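The Ziker Tapes

We pressed 700 copies of the first record and sold most of them out of the back of a car. The label was called Pillance. It was two of us, a rented unit in Fadmont and a kettle. I did the money and the post. She made the music.

The second record was meant to be an EP, six tracks, all made on the same drum machine. She had bought it from a man in the next town who wanted it out of his garage. Two of the buttons stuck and the hi-hat came out quieter on one side than the other. She liked that. She said she could always tell which take was hers.

By February she had four tracks finished and I had booked the cutting engineer. I had also told the distributor we would do 1,000 this time, and he had said yes before I reached the end of the sentence, so I worried that I should have asked for more.

Then she stopped sending me things.

I gave it a fortnight. I put labels on envelopes. I wrote the press sheet, which said the record was "coming soon", and I left the titles blank. When I rang, she said she was working, and I could hear that she was, because there was a kick drum going behind her and she didn't turn it down.

In the end I took the bus out to Ziker. She was living above a shop that sold fishing tackle, in one long room with the bed at the far end and the mixing desk under the window. She let me in and went back to her chair. There were cassettes all over the floor with dates on them in biro.

"I've got the fifth," she said. "I haven't got the sixth."

"Five is fine. We can put out five."

"You told them six."

"I can tell them five."

She played me the fifth. It was slow for her, and there was a bass line that only came round every so often, so that you had forgotten it by the time it was back. I said it was the best thing she had done. She nodded and wound the tape on.

What she had instead of a sixth track was nine hours of the drum machine running on its own. She would set a pattern going at night, press record, and go to sleep. The machine drifted. By morning it was somewhere else, a beat dropped here, a tom that had crept in from the pattern before. She had been listening to all of it from the start, every day, looking for four minutes.

"Can't you just pick four minutes?" I asked.

"Which ones?"

I didn't have an answer. I made us both some toast and we sat and listened. The light went. The shop downstairs closed and somebody pulled the shutter down, and for a second it landed exactly on the beat. She looked up.

"Was that on the tape?" she said.

I said it was the shutter.

She rewound it and played the stretch again. Without the shutter it was nothing much, a kick and that lopsided hi-hat. She went over to the window and stood there, then asked me what time they closed tomorrow.

I said I thought it was half past five. I missed the last bus and slept in the chair with my coat on.

The next afternoon we hung a microphone out of the window on a broom handle. We had the tape cued up and I kept my hand on the desk as if I was doing something. At twenty-five to six the shutter came down, late, in completely the wrong place.

"That's it," she said, and took her headphones off.

I never heard what was right about it. It went on the record as the last track and she called it Major, though it isn't in any key I can find. The distributor rang in the summer to ask if there was a fault on side two. I told him there wasn't, and he took the rest of the boxes. 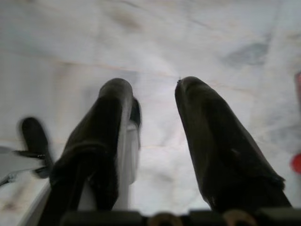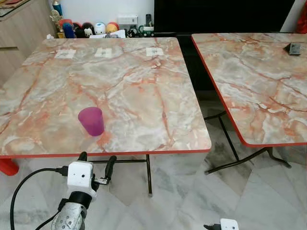 Second picture: the table with the marble-patterned top and the purple cup.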